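4. Poste de démo – portes ouvertes du 22 mai

Section à relire avant chaque passage de groupe. Valable pour la cellule Kirell à deux bras, atelier Kelladholm. Version de mars périmée, merci de la jeter.

4.1 Avant l'arrivée des visiteurs

1. Armoire sous tension. Attendre la fin du démarrage des deux bras, ne rien lancer avant.
2. Papier kraft bien à plat sur toute la table. Un pli = une prise ratée.
3. Bac carton à gauche, bac plastique blanc à droite. Pas l'inverse, le programme ne vérifie pas.
4. Câbles des pinces : vérifier à la main qu'ils suivent sans tirer.
5. Charger la recette 312 (tri de boutons). La 540 est réservée aux essais Wihongi, ne pas y toucher.
6. Un cycle à vide, vitesse réduite.

Note – groupes de 10 personnes maximum. Au-delà, couper en deux et faire patienter à l'accueil.

4.2 Disposition des pièces

1. Poser les composants au milieu, en vrac mais pas empilés.
2. Boutons verts plutôt côté gauche, coups de poing rouges plutôt côté droit. Chaque bras travaille de son côté, c'est plus lisible pour le public.
3. Orientations variées, exprès. Quelques pièces couchées.
4. Laisser de la place autour de chaque piece pour les doigts de la pince.
5. Retirer les mains, reculer derrière la ligne jaune, annoncer « départ » à voix haute.

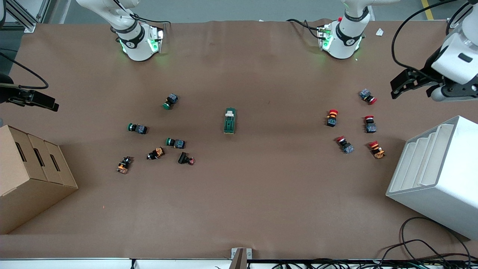

Remarque de Mamlow après la répétition : les gens du fond ne comprennent pas quel bras va bouger en premier, il faudrait le dire avant d'appuyer et laisser un temps. Et répéter la consigne quand on change de groupe, tout le monde n'a pas entendu la première fois.

Donc, ajout à l'étape 5 : annoncer aussi le bras. Deux secondes d'attente. Puis départ.

4.3 Pendant la démo

1. Garder la commande d'arrêt en main, tout le temps.
2. Laisser tourner le cycle, jusqu'à 19 prises.
3. Pièce tombée au sol : on laisse. Ramassage à la fin.
4. Prise ratée deux fois de suite : pause, repositioner la pièce, reprise.

ATTENTION – personne ne se penche au-dessus de la table, même bras immobiles. Un bras en pause peut repartir.

ATTENTION – enfants : toujours avec un adulte, jamais au premier rang côté câbles.

4.4 Entre deux groupes

1. Pause, puis mode manuel. Vérifier l'affichage.
2. Vider les bacs, tout remettre au milieu.
3. Changer le kraft s'il est déchiré (rouleau sous l'établi).
4. Retour au 4.2.

Fin de journée : bras en position repos, armoire coupée, clé rendue à l'accueil.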